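News > Press Releases > Products and Supply

Reading time: 4 minutes

Brernora to Open Play Library Service for Family Waiting Areas in Llanos and Potgate

POTGATE. Brernora, a supplier of play materials to nurseries and public buildings, will open a lending service in April for clinics, libraries and municipal offices that receive families with young children. The service, named Bulgate, will supply boxed sets of toys for waiting areas, collect them at set intervals for cleaning and inspection, and replace them with a different set.

Under the program, each participating site will hold two boxes at a time. One will remain in use while the second is kept in reserve. Boxes will be exchanged every 40 days, and any item found to be cracked, loose or missing at the time of exchange will be withdrawn and replaced at no further charge to the site.

The opening catalog contains 288 separate items, divided among play food, vehicles, building pieces, puzzles and picture books. Brernora prepared the catalog over the past year in consultation with reception staff in Llanos, where a smaller version of the service has been in place at the district health center and the main library.

"Waiting rooms are among the few public places where small children are asked to sit still for long periods," said Jozefína Tichý, managing director of Brernora. "The sites we spoke to wanted to offer something better than a bin of broken pieces, and they did not have the staff time to look after it. Bulgate takes that work off their hands."

Play food accounts for the largest share of the catalog. According to the company, reception staff in Llanos asked for it more often than any other category. Pieces selected for the service have no detachable parts and are large enough to meet the company's own size standard for children under three. Sets combine everyday groceries with bakery and breakfast items, so that children of different ages can use the same box together. 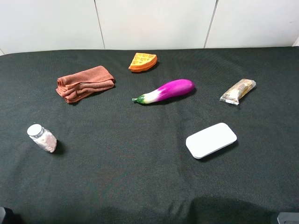
An orange toy waffle among other items on a dark cloth.

Cleaning and inspection will be carried out at the Brernora depot in Potgate. Returned boxes will be opened at a receiving bench, checked against the packing list and separated by material. Hard pieces will be washed by machine, and books and puzzles will be wiped by hand. Each box will then be held for 24 hours before it is sealed and returned to circulation. A card inside the lid will show the site the most recent inspection and the name of the person who completed it.

Teófilo Benavides, who will manage the Potgate depot, noted that the process was adjusted several times during the Llanos period. "We began with large mixed crates, and they were heavy to lift and slow to check," he said. "The present box is smaller. A receptionist can carry it from the door to the play corner without assistance, and our own staff can finish the inspection in one sitting."

The service will be offered by annual subscription, with a reduced rate for public libraries and for clinics operated by local government. Sites may choose a standard rotation or request sets by age group. Floor mats, low tables and storage shelves are not part of the subscription and may be ordered separately through the regular Brernora catalog.

Segundo Ayala, director of the Llanos main library, said the library would continue with the service after the change to the new terms. "Families notice when the box changes," he said. "Parents have asked us which day the next one arrives, and we now post it at the children's desk."

Brernora expects roughly 40 sites to join during the first season. Applications from Potgate and the surrounding towns will be handled first, followed by those from Llanos. Sites outside the two areas may place their names on a waiting list, and the company will announce further delivery routes when depot capacity allows.

An information session for site managers will be held at the Potgate depot on a Sunday afternoon before the opening. Leidy Chávez, head of customer services, will present the subscription terms and answer questions on delivery, storage and insurance. Attendance is free, but places must be reserved in advance.

About Brernora

Brernora supplies play materials, furniture and storage to nurseries, schools and public buildings. The company is based in Potgate and maintains a sales office in Llanos.

Press contact: Jhosep Lozano, Communications Office, Brernora, Potgate. Catalog pages and subscription forms are available from the same office on request.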